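August, in the evening

I promised Nour Semaan that I will write in this diary in English for the whole month, so I continue.
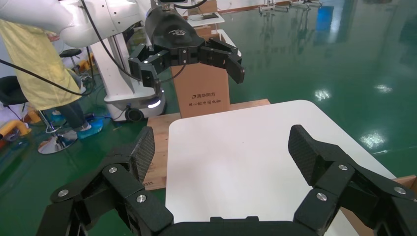
Why do I still bake my own bread when the bakery is downstairs? I like the morning when the dough has grown in the night, and the bread from downstairs has too much sugar for me.

Nour asked me this on the phone and I gave her a longer answer, with many mistakes in it, but this was the meaning.

The starter is now 20 days old. I got a spoon of it from Fares Masri, in a jam jar with a paper napkin and a rubber band on top. He feeds his own in the morning and in the evening. I feed mine only in the evening: 50 grams of flour, 50 grams of water, and I throw away what is too much. In the first week it smelled like nail polish and I wanted to give up. Fares told me on the phone that it was only hungry. I gave it a little rye flour and after two feedings the smell was more like yogurt.

Yesterday I made the third loaf from it. I wanted to use the flour from the Vunach mill, but the shop had only the small bags, so I mixed it with the cheap white one. I added 200 grams of whole wheat, which is more than I used before. The dough was very sticky. I wet my hands and folded it four times, with a half hour between, and I was reading in the meantime, so one of these half hours was longer. Then it went into the refrigerator for the night.

In the morning I baked it in the heavy pot. The crust became dark on one side, because the oven in this apartment is stronger at the back. I should turn the pot in the middle of the baking, and I have written this to myself before, in July. Inside, the bread was good but still a little wet near the bottom. Maybe I cut it too early. My mother always covered the bread with a towel and we were not allowed to touch it until lunch. I waited 3 minutes, I think, and then I took the knife.

I brought half of it to Delali Mahama on the second floor. She gave me a bowl of tomatoes from her balcony and we ate standing in her kitchen, with salt and oil. She says that my bread is sour, but she had four slices. She explained to me the difference between "sour" and "tart," and I am still not sure that I understand it. She also corrected "I am baking since two years" to "I have been baking for two years." I write it here so that I remember it. I have been baking for two years. I have been living here for five years.

In the afternoon I had a letter from the building office about the hot water. It will be off on one morning next week, from eight until noon. I must wash my hair the evening before.

I did not call Tamer. I wanted to ask him if he still has the long bread basket which he bought and never used, but it is late now, and he goes to bed early when he works the first shift.

The starter is fed. I put it on top of the cupboard, where it is warmer. Tomorrow I need to buy rye flour, dish soap and stamps.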